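Ponce DIY and Garden Help
Home > Outdoors > Walls, paths and edging

Can I reuse old bricks from a chimney for garden edging, or will they just crumble?

Posted by tansyandthyme in August
Seen 301 times

Hello all, hoping someone can save me from a big mistake or at least a bad back.

We had the old chimney breast taken out of the back bedroom and I begged the builders to leave me the bricks, as I couldn't bear to see them go in the skip. So now I have 80 of them stacked beside the shed under a tarpaulin, and my other half is asking (nicely, so far) when they are going to move.

My plan was to edge the long border, which has a gentle curve to it and runs from the patio down to the compost bins. I'd lay them end to end, flush with the grass so I can run the mower over the top. Then if there are any left I'd like to do a little square under the water butt, which is sinking on one side.

The trouble is my neighbour came round for a look and said chimney bricks are "soft rubbish" and will fall to bits the first time we get a proper frost. Some of them do look a bit sorry for themselves. A few are black on one side, and quite a lot still have old mortar stuck on. When I rub them my hands go pink. But others seem hard as anything and I dropped one on the patio by accident and it was the slab that chipped!

So, is there a way of telling the good ones from the bad ones without waiting for winter? And do I need to lay them on concrete or will sand do? I have never laid a brick in my life but I'm fairly handy and I've got all of my fortnight off to do it. The soil is heavy clay if that makes a difference.

Thanks in advance, and sorry for the essay!

3 replies

Damián Montes
Top helper in Outdoors

Your neighbour is half right, which must be annoying. Bricks from the inside of a house were often the cheaper ones, because they were never meant to see rain. Edging is about the hardest life you can give a brick — it sits in wet soil all winter and then freezes. But old chimneys were built with whatever was on the cart that day, and I have pulled some lovely hard bricks out of them, so please don't skip the lot.

I did my own front path with reclaimed bricks and the sorting took me longer than the laying. I'd go at it like this.

Knock two together. Hold one in each hand and tap them. A hard, well-fired brick rings, a soft one gives you a dull thud like a flowerpot with a crack in it. You get your ear in after a dozen or so. Wear gloves and some sort of glasses.

Scratch them. Drag an old screwdriver across the face. If it ploughs a groove and you get a little heap of powder, that one is for indoors or for hardcore. If it just leaves a mark, put it on the good pile.

Give them a drink. Weigh a dry brick on the kitchen scales, leave it in a bucket of water overnight, wipe it and weigh it again. The more it has put on, the more water it will hold in winter. I don't work to a figure, I just compare them with each other. Do this with a few from each pile and you'll soon see whether your ear was right.

Have a good look at the surface. Small holes and pale bits are normal in old brick and wouldn't put me off on their own. What I don't like is a face that flakes when you run a thumbnail along it, or a crack going right through. Slightly knocked corners don't matter a bit for edging, you can turn the worst side to the soil. 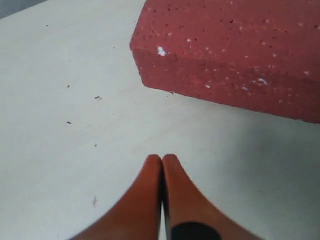 Leave out the sooty ones. Soot has salts and tar in it, and it can bleed through for years. It won't kill your plants from the edge of a border but it does look grubby, and it comes off on your knees when you're weeding.

Clean off the mortar. If it's lime mortar (pale, a bit crumbly) it will come away with a bolster and a few light taps. If it's grey and hard it's cement, and you may lose more bricks than you save. I gave up on those and used them at the bottom of the trench.

Now the laying. For a border edge you're not driving a car over, you don't need a great slab of concrete. Clay does move though, it swells in winter and shrinks in a dry summer, so I wouldn't go straight onto sand either. Dig a trench deep enough for the brick plus 8 cm, tread in some hardcore or gravel at the bottom, then lay a fairly dry mortar bed and tap the bricks down with a rubber mallet. The gravel lets the water get away, and that does more for a soft-ish brick than anything you can paint on it.

For the curve, lay them all out dry first using a hosepipe as your line. On a gentle one you can just open up the joints a little on the outside. Keep checking from an upstairs window. I'm serious, you can't see a wobble from ground level and you will see it every morning from the bathroom.

I'd use new concrete slabs under the water butt. A full one is very heavy and you don't want it standing on something that might go.

Flirketti

Just buy new ones. By the time you've chipped all the mortar off you'll wish you had. I did 16 in an afternoon and my wrist was never the same.

Noler_gardens

I'd agree with nearly all of what Damián Montes says, apart from the mortar. I laid mine on gravel and sharp sand with no cement at all, also on clay, and yes, they shift a bit, but then I lift the odd one in spring and put it back. Takes me a cup of tea's worth of time. If one does blow in the frost I just swap it for a spare, and you can't do that easily once they're stuck down. So keep some back behind the shed whatever you decide!

Also, if you end up with a pile of soft ones, they're brilliant broken up at the bottom of a soakaway, or stacked loosely in a shady corner with a few old canes for the insects. Mine has ferns growing out of it now and I never planted any.

One warning about mowing over the top. Set them a finger's width below the turf, not dead level. Grass settles after a wet winter and the brick won't, and I've got the nick in my mower blade to prove it.

tansyandthyme (original poster)

Thank you, all of you, even Flirketti! I've been out there tapping bricks together since 7 and I can really hear the difference. The good pile is bigger than the bad pile so far. Going to try the bucket thing tonight, and I think I'll do the mortar bed on the curve and try sand on the straight bit by the bins where it won't show if it goes wrong.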